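라이너 280 코튼 프린트지
Mastuteck 종이 > 프린트용 > Liner 시리즈

무광, 면 100퍼센트, 280g/㎡
A5 / A4 / A3 낱장
결: 매끈한 결(Oto), 거친 결(Chaiyaporn)

드디어 라이너 시리즈 페이지를 새로 썼습니다! 예전 페이지는 규격표 하나에 짧은 소개 두 줄이 전부라서, 종이를 만져 보지 않은 분께는 도무지 전해지는 게 없었거든요. 저희가 매일 만지고 뽑고 잘라 보는 종이라 하고 싶은 이야기가 정말 많습니다. 조금 길지만 필요한 부분만 골라 읽으셔도 됩니다.

라이너는 집에 있는 잉크젯 프린터로 그림이나 사진을 뽑아 오래 두고 보고 싶은 분들을 위한 종이입니다. 목재 펄프를 섞지 않은 면 종이이고, 표면에는 잉크를 받아 주는 무광 코팅이 한쪽 면에만 올라가 있습니다. 반짝임이 없어서 창가에 두어도 그림이 잘 보이고, 손끝으로 모서리를 잡아 보면 도톰하면서도 뻣뻣하지 않은 느낌이 납니다. 처음 잡아 본 분들이 제일 많이 하시는 말씀은 "이거 수채화지 아니에요?"입니다. 반은 맞습니다. 원지를 뜨는 방식이 수채화지와 거의 같아요.

흰색 이야기부터

종이의 흰색은 다 같은 흰색이 아닙니다. 사무용지의 새파란 흰색은 형광증백제에서 오는데, 라이너에는 이게 들어 있지 않습니다. 그래서 복사지 옆에 나란히 두면 살짝 크림빛으로 보입니다. 처음에는 누렇다고 느끼실 수도 있어요. 그런데 그림이 올라가고 복사지를 치우고 나면 눈이 금방 그 흰색을 기준으로 삼습니다. 안개, 눈, 구름, 흰 식탁보, 빨래 널린 마당 같은 장면을 뽑아 보시면 무슨 말인지 바로 아실 거예요. 밝은 부분이 차갑게 뜨지 않고 그림 속에 가만히 들어앉습니다.

저희가 특히 좋아하는 건 옅은 색이 겹치는 그림입니다. 인상주의 풍경화, 오래된 식물 도판, 파스텔화, 색이 바랜 가족사진. 진한 검정과 쨍한 빨강이 주인공인 그림은 솔직히 광택지가 더 잘 어울릴 때도 있습니다. 라이너의 검정은 벨벳 같은 검정이라 깊이는 있지만 번쩍이는 맛은 없어요. 어느 쪽이 좋은지는 취향이고, 저희는 벨벳 쪽입니다.

두 가지 결

Oto는 매끈한 쪽입니다. 완전히 평평한 건 아니고, 빛을 옆에서 비추면 아주 고운 요철이 보입니다. 얼굴 사진, 가는 펜화, 글자가 들어간 포스터나 지도라면 이쪽을 권합니다. 작은 글씨의 획이 깔끔하게 서고, 인물의 피부도 종이 결에 묻히지 않습니다. 엽서나 카드를 만드는 분들도 거의 다 Oto를 쓰십니다. 뒷면에 만년필이 잘 먹는다는 후기가 많았는데, 저희도 해 보니 정말 잘 먹더라고요. 번짐이 적은 편이고 마르는 시간은 조금 걸립니다.

Chaiyaporn은 거친 쪽입니다. 결을 만드는 양모 펠트가 크고 성글어서 표면에 파도 같은 굴곡이 남습니다. 유화나 수채화를 복제할 때, 풍경 사진을 크게 뽑을 때 이 굴곡이 아주 근사하게 작동합니다. 같은 파일인데도 붓 자국이 한 겹 더 생긴 것처럼 보여요. 대신 가는 선은 군데군데 흔들립니다. 펜화를 Chaiyaporn에 뽑았다가 속상해하신 분이 계셔서 꼭 적어 둡니다.

두 결 사이에서 고민되시면 혼합 견본 묶음으로 시작해 보세요. A5 낱장이 두 결 합쳐 11장 들어 있습니다. 홀수인 까닭에 Oto가 한 장 더 많습니다. 저희 작업대에서도 새 그림은 일단 A5로 두 결 다 뽑아 놓고 하루쯤 왔다 갔다 하면서 봅니다. 아침에 좋았던 쪽과 저녁에 좋은 쪽이 다를 때가 있는데, 그럴 땐 그림을 걸어 둘 방의 조명 아래로 가져가 보면 대개 답이 나옵니다.

결을 설계한 사람

라이너의 두 결은 Kamonchanok Sukprasert 씨의 손에서 나왔습니다. 원래는 판화 작업을 하던 분인데, 시중의 프린트용 종이가 너무 얌전하다며 직접 펠트를 바꿔 가며 시험지를 뜨기 시작했어요. 저희에게 처음 보내 준 시험지 상자에는 결이 조금씩 다른 종이가 100장 넘게 들어 있었고, 장마다 연필로 짧은 메모가 적혀 있었습니다. "비 오는 날은 좋음", "너무 친절함", "다시" 같은 메모요. 그 가운데서 지금의 Chaiyaporn이 먼저 정해졌고, Oto는 그보다 훨씬 오래 걸렸습니다. 매끈하게 만드는 건 쉬운데 매끈하면서 종이처럼 보이게 하는 게 어려웠다고 합니다. 지금도 생산분이 바뀔 때마다 첫 장을 받아 보고 의견을 주십니다.

뽑기 전에

파일은 실제 출력 크기에서 300dpi면 충분합니다. 더 높은 해상도로 준비하셔도 괜찮지만 무광 코튼지에서는 차이가 거의 보이지 않아요. 오래된 사진을 스캔해서 뽑는 경우라면 해상도보다 먼지를 지우는 데 시간을 쓰시는 편이 훨씬 보람 있습니다.

프린터 드라이버의 용지 종류는 '무광 파인아트' 또는 '매트 고급지'로 맞춰 주세요. 이름은 제조사마다 조금씩 다릅니다. 검정 잉크가 두 가지 들어가는 기종이라면 매트 블랙을 쓰는 설정이어야 합니다. 포토 블랙으로 뽑으면 검정이 회색으로 떠 버립니다.

급지는 뒤쪽 수동 급지구로 한 장씩. 앞쪽 카세트는 종이가 안에서 크게 꺾이는 구조가 많아서 이 두께에는 맞지 않습니다. 넣기 전에 부드러운 붓으로 인쇄면을 한 번 쓸어 주세요. 면 종이는 재단면에서 미세한 섬유가 나오고, 그게 붙은 채로 인쇄되면 나중에 떨어지면서 하얀 점이 남습니다. 화장용 큰 붓도 괜찮고 제도용 붓이면 더 좋습니다.

인쇄면을 찾는 법은 간단합니다. 포장을 열었을 때 위를 보고 있는 면이 인쇄면입니다. 섞여 버렸다면 손가락에 물을 살짝 묻혀 모서리를 짚어 보세요. 약간 끈적하게 잡히는 쪽이 코팅면입니다. 여백으로 잘려 나갈 자리에서 해 보시면 됩니다.

색은 화면보다 조금 가라앉아 나옵니다. 무광지의 성격이 그래요. 저희는 보통 중간 밝기를 살짝 올리고 채도는 건드리지 않습니다. 보라, 라벤더, 옅은 주황처럼 섞인 색이 많은 그림에서 채도를 올리면 안개가 걷혀 버리더라고요. A5로 한 장 시험해 보고 본 출력을 하면 종이도 잉크도 아낄 수 있습니다.

말리기

뽑은 종이는 평평한 곳에 펼쳐서 하룻밤 둡니다. 겉은 금방 마른 것 같아도 안쪽의 용제는 천천히 빠집니다. 겹쳐 두어야 한다면 사이에 얇은 무산성지를 한 장씩 끼우세요. 드라이어는 쓰지 않는 게 좋습니다. 한쪽만 급하게 마르면 종이가 물결치듯 휘고, 그걸 다시 펴는 데 며칠이 걸립니다.

그래도 휘었다면 당황하지 마세요! 인쇄면에 무산성지를 덮고 두꺼운 책 사이에 넣어 이틀쯤 눌러 두면 대부분 돌아옵니다.

액자에 넣기

액자에 넣는 순간이 제일 신나죠. 라이너 A5와 A4는 탁상용 기성 액자에 잘 들어갑니다. 매트(그림 둘레에 두르는 두꺼운 종이 테두리)는 꼭 한번 써 보시길 권해요. 유리와 인쇄면 사이에 숨 쉴 틈이 생기고, 작은 그림도 훨씬 당당해집니다. 색은 흰색보다 베이지나 옅은 회색이 라이너의 흰색과 잘 맞습니다. 그림과 매트 사이에 종이 여백을 가늘게 남기는 방식도 예쁩니다. 이때는 그림보다 여백만큼 크게 창을 낸 매트를 고르시면 됩니다.

밝은 나무 테두리는 거의 실패가 없습니다. 안개 낀 풍경이나 바다처럼 차가운 색의 그림에도 나무의 따뜻한 기운이 더해져서 방 안에 두기가 편해져요. 검은 테두리는 흑백 사진에 좋고, 금색은 식물 도판에 의외로 잘 어울립니다.
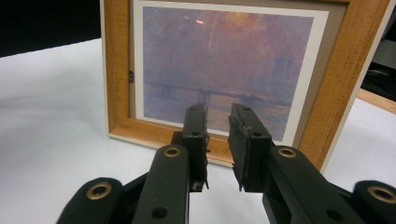
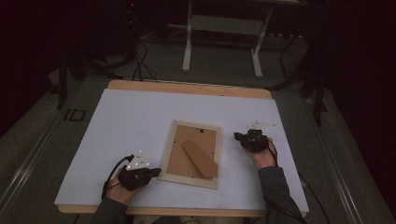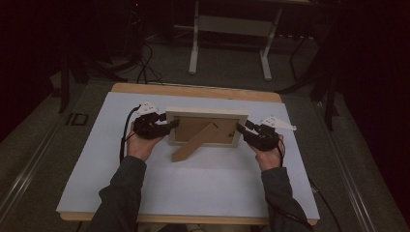 탁상용 액자. 첫 번째는 세워 둔 앞면, 두 번째와 세 번째는 엎어 둔 뒷면과 받침대.

뒤판을 열 때는 액자를 부드러운 것 위에 엎어 놓고 고정 쇠를 하나씩 젖힙니다. 순서는 유리, 매트, 그림, 뒤판입니다. 그림은 매트 뒷면 위쪽에만 무산성 테이프 두 조각으로 매달듯이 붙여 주세요. 네 귀퉁이를 다 붙이면 습도가 높은 철에 종이가 늘어날 곳이 없어서 가운데가 불룩해집니다. 8월에 문의가 몰리는 것도 늘 이 문제예요.

받침대가 달린 액자라면 뒤판을 끼우기 전에 세로인지 가로인지 한 번만 더 봐 주세요. 저희도 다 조립해 놓고 그림이 누워 있는 걸 발견한 적이 여러 번입니다.

유리는 일반 유리도 좋고 아크릴도 좋습니다. 아크릴은 가볍지만 정전기가 생겨 면 섬유를 끌어당기니 조립 직전에 전용 천으로 닦아 주세요. 거친 결을 그대로 즐기고 싶다면 유리 없이 두는 방법도 있습니다. Chaiyaporn으로 뽑은 풍경을 유리 없이 선반에 세워 두면 오후 빛이 옆에서 들어올 때 정말 아름답습니다. 먼지는 붓으로만 털어 주시고요.

보관

쓰고 남은 종이는 원래 봉투에 넣어 눕혀서 보관합니다. 세워 두면 자기 무게로 휘어요. 부엌과 욕실 옆은 피하고, 옷장 위 칸이나 책상 서랍 정도면 충분합니다. 장마철에는 봉투 입구를 테이프로 봉해 두세요. 뽑아 둔 그림은 직사광선만 피하면 됩니다. 안료 잉크로 뽑은 것과 염료 잉크로 뽑은 것은 색이 버티는 기간이 꽤 다릅니다. 오래 걸어 둘 그림이라면 안료 쪽이 마음 편합니다.

이런 데 쓰고 계십니다

후기에서 저희가 유난히 좋아했던 쓰임새를 몇 가지 옮깁니다.

할머니의 요리 공책을 한 쪽씩 스캔해서 Oto A5로 뽑고 실로 묶은 분이 계셨습니다. 간장 얼룩까지 그대로 나와서 가족들이 한참 웃었다고 해요. 동네 산책길을 계절마다 같은 자리에서 찍어 Chaiyaporn A4로 뽑는 분은 지금 세 번째 겨울을 기다리는 중이라고 하시고요. 아이가 크레용으로 그린 그림을 크게 확대해 A3로 뽑은 사진을 보내 주신 분도 있었는데, 크레용의 오돌토돌한 자국과 종이 결이 겹쳐서 원본과 헷갈릴 정도였습니다. 그 후기를 읽고 저희도 바로 따라 해 봤습니다.

인쇄 말고도 씁니다. 연필과 색연필은 뒷면에 잘 올라가고, 마른 파스텔도 Chaiyaporn 뒷면에서는 꽤 버팁니다. 수채 물감은 추천하지 않습니다. 앞면의 코팅은 물을 만나면 녹고, 뒷면은 사이징이 약해서 금방 스며들어요. 잘못 뽑은 종이는 잘라서 책갈피나 선물 꼬리표로 만들면 좋습니다. 두께가 있어서 구멍을 뚫어도 잘 찢어지지 않습니다.

자주 들어오는 문의

레이저 프린터에 써도 되는지 많이 물으십니다. 안 됩니다. 열 롤러를 지나면서 코팅이 녹아 기계에 달라붙을 수 있습니다.

여백 없이 꽉 차게 인쇄할 수 있는지도요. 기종에 따라 되지만 두꺼운 종이 설정에서는 여백 없는 인쇄를 막아 둔 프린터가 많습니다. 여백을 두고 뽑은 다음 자르는 쪽이 모서리도 깨끗합니다. 칼은 새 날로, 한 번에 누르지 말고 가볍게 여러 번 그어 주세요.

생산분마다 색이 다른지 걱정하는 분도 계십니다. 천연 면이라 아주 조금씩 다릅니다. 연작을 뽑으실 계획이면 한 번에 넉넉히 주문하시고 봉투 뒤의 생산 번호가 같은지 확인해 주세요. 주문 메모에 '같은 번호'라고만 써 주셔도 저희가 맞춰 보냅니다.

종이에 작은 갈색 점이 보일 때가 있습니다. 목화씨 껍질 조각입니다. 크기가 눈에 띄거나 한가운데에 있으면 사진을 보내 주세요. 바꿔 드립니다.

A2나 두루마리는 아직 없습니다. Kamonchanok Sukprasert 씨와 Chaiyaporn의 두루마리판을 시험하고 있는데, 말았다가 폈을 때 결이 눌리는 문제가 아직 남아 있어요. 풀리면 이 페이지에 제일 먼저 적겠습니다.

규격

제품명: Liner 280 코튼 프린트지
제조: Mastuteck
원료: 면 100퍼센트
평량: 280g/㎡
표면: 무광, 단면 코팅
결: Oto(매끈함), Chaiyaporn(거칢)
형광증백제: 없음
산성도: 중성
맞는 잉크: 안료, 염료 잉크젯
맞지 않는 기기: 레이저 프린터, 복사기
크기: A5, A4, A3
견본 묶음: A5 혼합 11장

포장과 배송

낱장은 무산성 속지로 감싸 두꺼운 판지 두 장 사이에 끼워 보냅니다. A3는 모서리 보호대를 더합니다. 받으시면 상자에서 꺼내 쓰실 방에 하루 정도 두었다가 개봉해 주세요. 겨울에는 특히 그렇습니다. 판지는 꽤 튼튼하니 버리지 마시고 출력물을 누르거나 재단할 때 밑에 까는 용도로 쓰셔도 좋습니다.

모서리가 눌려서 도착했다면 봉투를 뜯기 전 상태로 사진을 찍어 문의란에 올려 주세요. 개봉한 종이는 인쇄하지 않은 장에 한해 교환됩니다.

출력한 그림 사진은 언제든 후기란에 올려 주세요. 어떤 결에 뽑았는지, 프린터가 무엇인지 같이 적어 주시면 다음 분께 큰 도움이 됩니다. 저희도 전부 읽습니다!

함께 보는 제품: 무산성 테이프 / 무산성 속지 / 제도용 붓 / 베이지 매트 A4용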